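La prueba de Driltovell

Marjorie Holroyd abrió el portátil a las siete de la tarde del martes, cuando ya no quedaba nadie en la segunda planta. El informe tenía que estar en la mesa de Rutherford antes de las diez de la mañana siguiente y solo llevaba escrito el título: «Evaluación del servicio de ensayo virtual Driltovell para la división de muebles y herramientas».

El servicio costaba 400 euros al mes. A cambio, el cliente subía el modelo de una habitación y los modelos de sus objetos, elegía un brazo de la lista y Driltovell devolvía las sesiones calculadas, con las imágenes y una hoja de resultados. Rutherford quería saber si eso servía para decidir la compra de un brazo de verdad. La empresa alquilaba pisos amueblados y perdía mucho dinero en recoger lo que los inquilinos dejaban atrás.

—Once días de prueba —le había dicho Rutherford—. Si al final no lo entiendes tú, no lo contratamos.

Era el undécimo.

Ye-ji Gil, la técnica de Driltovell que le habían asignado, apareció en la videollamada con el abrigo puesto.

—He mandado las últimas sesiones —dijo—. ¿Las tienes?

—Las estoy abriendo. ¿Cuántas son?

—Con las de hoy, 172.

Marjorie fue directamente a la carpeta del salón. Había pedido ese salón porque se parecía al del primer piso que ella misma había tenido que vaciar, con un sofá demasiado grande para la pared. Había pedido también que los objetos fueran incómodos. Nada de cubos ni de pelotas. En la demostración comercial todo eran cubos y pelotas, y a ella no le habían dejado nunca una pelota en un piso.

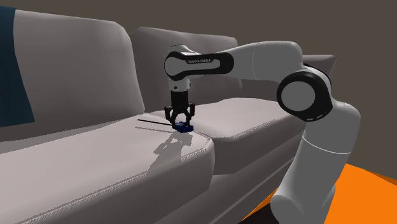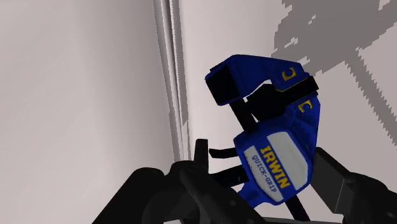
Prueba del salón, imágenes de simulación: el brazo Franka Emika sobre el asiento del sofá y, en la segunda, la pinza con la sargenta IRWIN Quick-Grip.

Se quedó un rato con la segunda. Su padre había tenido sargentas colgadas de un listón en el garaje, ordenadas por tamaño, y de niña le pellizcaban los dedos. La hizo más grande en la pantalla hasta que pudo leer bien la etiqueta.

—¿Por qué la coge por ahí? —preguntó.

—¿Por dónde?

—Por el cuerpo, cerca de la etiqueta. Yo la cogería por la barra.

Ye-ji se acercó a la cámara.

—El planificador busca dos caras donde los dedos apoyen bien. La barra es estrecha. Se puede forzar, si quieres. Hay una casilla.

—¿Y en un piso real sabría hacerlo?

—Eso no te lo puedo decir con una simulación. Te puedo decir si llega, si choca con algo y si el agarre tiene sentido con ese peso. El peso lo pusisteis vosotros.

Marjorie lo apuntó tal cual. En la hoja de resultados, la columna del peso venía en efecto con su nombre al lado. Lo había calculado una noche con la báscula de la cocina, objeto por objeto, y en dos casos a ojo.

—El sofá también me preocupa —dijo—. El cojín se hunde. En el vuestro, ¿se hunde?

—En el plan que tenéis contratado, no. Es rígido. Para que ceda hace falta el módulo Flunero.

—Que se paga aparte.

—Que se paga aparte.

Ye-ji no intentó vendérselo. Marjorie se lo agradeció sin decírselo y escribió otra línea. Llevaba dos años evaluando servicios y el anterior, Dornuvby, había contestado a esa misma pregunta con un vídeo de música alegre.

Pasaron las imágenes una a una. En algunas sesiones el programa avisaba de un choque con el respaldo. En otras daba el agarre por bueno y Ye-ji le enseñaba en qué casilla lo ponía. El salón era siempre el mismo y en él no vivía nadie. A Marjorie se le ocurrió que tampoco había ido nadie a comprar aquella sargenta ni la había usado para encolar una silla. Alguien la había modelado con su etiqueta y sus letras amarillas, y el brazo la trataba con el mismo cuidado que a lo demás.

—¿Quién hizo los objetos? —preguntó.

—Vienen en la biblioteca. No sé quién los hizo. Alguien con paciencia.

A las nueve, Ye-ji se despidió. Tenía que coger un tren. Marjorie cerró la llamada y redactó el informe de un tirón. Escribió que el servicio era claro, que el precio era razonable y que la hoja de resultados se entendía sin ayuda a partir del tercer día. Escribió que el cojín rígido era un defecto serio para una empresa con tantos sofás. Recomendó contratar tres meses, con el módulo, y no comprar ningún brazo hasta el final.

En el apartado de observaciones puso que había que pesar otra vez los objetos, con una báscula mejor.

Luego llamó a su padre. Tardó en contestar.

—¿Tú todavía tienes las sargentas? —le preguntó.

—Claro. ¿Cuál necesitas?

—Ninguna. Quiero pesarlas.

Él no preguntó para qué. Le dijo que fuera el sábado, que el garaje estaba abierto desde temprano, y que llevara guantes.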